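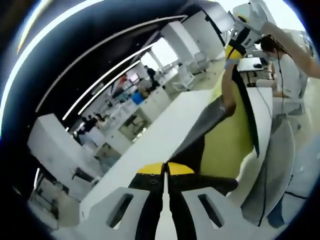 Worktable

By Rocío Mosquera
Aug 18, 2023

A worktable is a long, flat table used for handling sheets and panels that are too large for a desk. It is common in sample rooms, print shops and shared offices, where it often stands next to ordinary desks with computers.

Design

Most worktables have a plain top with no raised rim, so that a sheet can hang over the side. White tops are widely used – they show dust, stray threads and pencil marks clearly. A typical office model is 330 cm long.

Use

Panels may be laid flat or stood on edge. A gray sheet draped over a yellow-green panel, for example, can be pressed against it by hand to check its fit before it is trimmed. Gloves keep skin oil off the surface, and face masks are worn where the material gives off fibers or dust.

Two people usually share the work on larger panels, one holding and one smoothing. Cables are best kept clear of the top.

History

The Zodmont workshop in Drarnalham sold a long worktable under the name Gál. Its designer, Ottó Vincze, drew 3 versions, and 700 were made before the line ended.

Related articles
Cutting mat
Drafting table
Office partition
Panel covering
Trestle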